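Warum glänzt Metall?
Wissen für neugierige Kinder, erzählt von Cristian Quintero

Hast du schon einmal dein Gesicht in einem Löffel gesehen? Auf der einen Seite steht es auf dem Kopf, auf der anderen Seite hast du eine dicke Nase. In einem Brot oder in einem Pullover kannst du dich nicht sehen, auch wenn du sehr lange schaust. Der Löffel kann also etwas, was das Brot nicht kann. In diesem Text erfährst du, was das ist.

Licht ist immer unterwegs

Damit wir etwas sehen, brauchen wir Licht. Das Licht kommt von der Sonne oder von einer Lampe und fliegt geradeaus, bis es auf ein Ding trifft. Dort wird ein Teil von ihm verschluckt, und ein anderer Teil springt wieder weg. Wenn dieses weggesprungene Licht in dein Auge kommt, siehst du das Ding. Man sagt dazu: Das Licht wird zurückgeworfen.

Stell dir vor, du wirfst einen Ball auf den Boden einer Turnhalle. Der Boden ist glatt, und du weißt schon vorher, wohin der Ball springt. Jetzt wirfst du den gleichen Ball auf einen Haufen Steine. Er kann nach links springen, nach rechts oder dir direkt an das Knie. Mit dem Licht ist es ähnlich. Auf einer sehr glatten Fläche springt es ordentlich in eine Richtung weiter, und die Fläche glänzt. Auf einer rauen Fläche springt es in alle Richtungen, und die Fläche sieht matt aus.

Was ist im Metall anders?

Alle Dinge bestehen aus winzigen Teilchen, den Atomen. Um die Atome herum gibt es noch kleinere Teilchen, die heißen Elektronen. Im Holz oder im Brot müssen die Elektronen bei ihrem Atom bleiben, so wie ein Hund an der Leine. Im Metall dürfen viele Elektronen frei herumlaufen. Wenn Licht auf das Metall trifft, fangen diese freien Elektronen an zu schwingen, und dabei schicken sie den größten Teil vom Licht gleich wieder zurück.

Darum kann eine glatte Metallfläche so stark glänzen. Silber und Aluminium werfen fast alle Farben gleich gut zurück und sehen deshalb hell und silbrig aus. Gold verschluckt einen Teil vom blauen Licht. Was übrig bleibt, sieht für uns gelb aus.

Glänzend, matt und etwas dazwischen

Metall muss aber nicht immer wie ein Spiegel sein. Meine Tante in Ríos hat in der Küche einen alten Topf. Außen ist er vom vielen Schrubben ganz matt geworden. Die kleinen Kratzer gehen kreuz und quer, und das Licht springt von ihnen überallhin.

Man kann Metall auch mit Absicht kratzen! Das heißt bürsten. Eine Maschine oder eine Hand reibt dabei mit einer feinen Bürste oder mit Schleifpapier immer in die gleiche Richtung. Es entstehen viele dünne Linien nebeneinander. Solches Metall schimmert weich, fast wie Seide. Auch dunkles Metall kann so schimmern, und neben einer hellen Fläche fällt es dem Auge besonders auf.

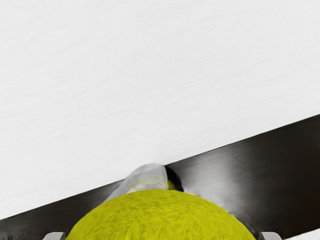
Und warum wird Metall manchmal stumpf?

Vielleicht kennst du einen alten Nagel, der braun und bröselig ist. Er ist aus Eisen, und das Eisen hat sich mit dem Sauerstoff aus der Luft und mit Wasser verbunden. So entsteht Rost. Rost ist kein Metall mehr, und die freien Elektronen fehlen ihm. Er glänzt deshalb nicht.

Bei Silber geht es anders. Es bekommt mit der Zeit eine dunkle Schicht, die von Schwefel in der Luft kommt. Diese Schicht ist sehr dünn, und man kann sie wegputzen. Kupfer wird zuerst braun und draußen nach vielen Jahren oft grün. Auf manchen Kirchendächern kannst du das gut sehen.

Mein Freund Wilson Agudelo hat im Februar eine Münze auf das Fensterbrett gelegt, draußen, wo es regnet. Er wollte wissen, wie schnell sie dunkel wird. Leider hat eine Elster sie früher gefunden als der Rost.

Probier es selbst aus

Du brauchst 2 gleich große Stücke Alufolie und einen Tisch am Fenster.

Lege das erste Stück glatt hin, mit der glänzenden Seite nach oben. Streiche es vorsichtig mit einem weichen Tuch.
Knülle das zweite Stück locker zusammen und mache es dann wieder auf.
Halte deinen Finger nahe über beide Stücke. Wo erkennst du ihn besser?

Beide Stücke sind aus dem gleichen Metall. Nur die Oberfläche ist verschieden. Beim geknüllten Stück zeigt jede kleine Falte in eine andere Richtung, und dein Finger zerfällt in viele kleine Flecken.

Wörter zum Merken

Atom: ein winziges Teilchen, aus dem die Dinge gebaut sind.
Elektron: ein noch kleineres Teilchen, das zum Atom gehört und im Metall frei herumlaufen kann.
matt: ohne Glanz - das Gegenteil von glänzend.
Rost: was aus Eisen wird, wenn Luft und Wasser lange daran arbeiten.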